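Capítulo 4
Lo pequeño, de pie: brochas, vasitos y el arte de despejar una mesa

Última actualización: noviembre

Empecé a interesarme por el orden de las cosas pequeñas por culpa de un cajón. Vivía entonces en un piso de Clamton con un baño minúsculo, y debajo del lavabo había un solo cajón que no abría del todo (chocaba con la puerta, un clásico). Ahí dentro iba todo: pinzas, muestras de crema, gomas del pelo, tres peines y no sé cuántas brochas de maquillaje tumbadas unas encima de otras. Cada mañana metía la mano a ciegas y sacaba cualquier cosa menos la que quería. ¡Cualquiera!

En los tres capítulos anteriores hemos trabajado con objetos grandes: ropa de cama, ollas, cajas de mudanza. Con ellos el problema casi siempre es de volumen, y el volumen se ve venir. Lo pequeño es más traicionero. Una brocha no ocupa nada, un lápiz tampoco, y por eso mismo los vamos dejando en cualquier parte hasta que un día queremos limpiar el tocador y hay que levantar cuarenta cositas antes de pasar el trapo.

Así que este capítulo va de poner de pie lo que normalmente guardamos tumbado. Suena a poca cosa, ya lo sé. A mí también me lo pareció cuando me lo propusieron en el primer taller que hice, y salí de allí con un vasito debajo del brazo y bastante escepticismo. Al mes siguiente había vaciado el cajón.
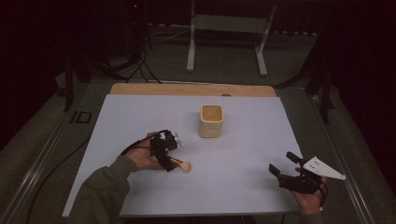
Darmawan Pangaribuan

Para los primeros ejercicios os voy a pedir muy poco material: una brocha pequeña, un vasito y una superficie clara y despejada. Lo de la superficie clara lo digo en serio. Sobre un tablero blanco, una brocha de mango de madera clara se distingue sin esfuerzo, y hasta un vasito de cerámica color crema, que en una estantería atestada pasaría sin pena ni gloria, queda bien a la vista. Si vuestra mesa es oscura o tiene mucho dibujo, poned encima una bandeja o una cartulina blanca y listo.

Hablemos del recipiente, que tiene más miga de la que parece. Yo uso vasos de cerámica siempre que puedo. Los de plástico fino se vuelcan en cuanto metes dos brochas largas que tiran hacia el mismo lado, y acabas recogiendo del suelo las brochas y el vaso. La forma también cuenta: los cuadrados de esquinas redondeadas se arriman bien a la pared o a otro vaso igual, y por dentro se limpian sin que el polvo se quede en un rincón imposible. Los redondos son más fáciles de encontrar y funcionan estupendamente si van solos. En casa tengo de los dos tipos – y una taza desportillada que me niego a tirar.

¿Y de qué tamaño? Mi regla es que el mango entre hasta la mitad, más o menos. Si entra menos, la brocha se inclina y arrastra al vaso. Si entra mucho más, hay que pescarla con dos dedos y se aplastan las cerdas al sacarla. Para brochas de ojos, cortitas, me vale un vaso bajo. Para las de polvos busco algo más hondo y pesado.

Ahora, la orientación, que es donde la gente discute. Las brochas secas van con el mango hacia abajo y el pelo hacia arriba, al aire. Las recién lavadas NO van así: el agua baja por la virola, ablanda la cola y al cabo de unos meses el pelo se cae a mechones. Esas se dejan tumbadas sobre una toalla, con la cabeza asomando por el borde de la mesa, y solo vuelven al vaso al día siguiente. Perdí una brocha buenísima por saltarme este paso y todavía me duele.

El gesto de coger la brocha también se entrena. Sujetadla por el mango, levantadla del todo antes de moverla hacia el vaso (si la arrastráis, el pelo barre la mesa y se lleva lo que haya), ponedla vertical encima de la boca y bajadla despacio. Soltad cuando toque fondo. Hacedlo primero con una mano y luego con la otra, que la mano torpe enseña mucho sobre lo que la hábil hace sin pensar.

Una cosa más antes de entrar en materia. Cuando Drundance me pidió este manual, les mandé una lista de 200 objetos pequeños que quería tratar. Me contestaron, con mucha educación, que lo dejara en 60. Tenían razón, claro, y de esos 60 las brochas se quedaron las primeras porque casi todo lo que vale para ellas vale también para lápices, pinceles y cepillos de dientes.

En el apartado 4.1 separaremos lo que se usa a diario de lo que se usa en bodas. En el 4.2 elegiremos recipientes, con medidas. El 4.3 lo dedico a lavar y secar, y ahí vuelvo sobre lo de la virola con más calma. Id buscando un vasito mientras tanto, y vaciad la mesa.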